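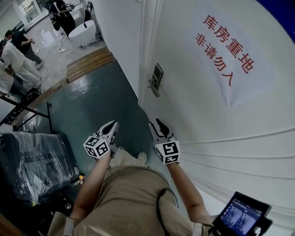
4. Setting up your first sourdough batch

Now for the fun part! Your Vokik proving box is levelled and plugged in, the starter jar from section 3 is bubbling, and you're ready to make some dough. Read the whole section once before you get flour on your hands (it saves a lot of smudged pages later).

4.1 Waking the box

1. Slide the wire shelf onto the lower pair of rails. The upper pair is for rolls and flatbreads, covered in section 6.
2. Fill the water tray to the moulded line and set it on the floor of the box.
3. Close the lid and press the dial once. The display shows 80, the humidity the box starts from every time it is switched on. Leave it there for your first loaf.
4. Turn the dial until the lamp beside "Slow" lights up, then press again to confirm.
5. Wait for the two short beeps. A cold kitchen in November will keep you waiting a good while longer than a warm one.

Note: If the display shows E2, the water tray isn't seated properly. Lift it out, wipe the floor of the box dry and try again.

4.2 Mixing

1. Stir your starter into the water first, then add the flour. Any strong white flour will do, and swapping a handful for rye gives a lovely deep flavour.
2. Mix until no dry patches are left, cover the bowl and walk away for half an hour.
3. Sprinkle the salt over the top and squeeze it through with wet fingers. The dough will feel as if it's falling apart. Keep going, it comes back together!
4. Put the bowl on the shelf and close the lid.

CAUTION: Do not use a metal bowl that touches the side walls. The heating strip runs behind them and the rim of the bowl can become hot enough to burn you.

4.3 Folding

1. At the first beep, take the bowl out and wet your hands.
2. Pull one side of the dough up and over, turn the bowl a quarter, and repeat until you're back where you began.
3. Return the bowl and press the dial to start the next rest.
4. Do this at every beep until the "Shape" lamp comes on. By then the dough should wobble when you nudge the bowl, and that wobble is a really cheering thing to see.

Note: Missed a beep? Fold when you get back and carry on. Kacper Ostrowski, who tested the Slow programme for us, slept through one and still had a cracking loaf for breakfast.

4.4 After each batch

Switch off at the wall, empty the water tray and leave the lid propped open until the inside is dry. Wipe up dough with a damp cloth.

CAUTION: Never rinse the box under a tap.

Spare trays and shelves are listed in section 9. Ask for part 141 (tray) or part 1704 (shelf).

Section last revised 6/23/19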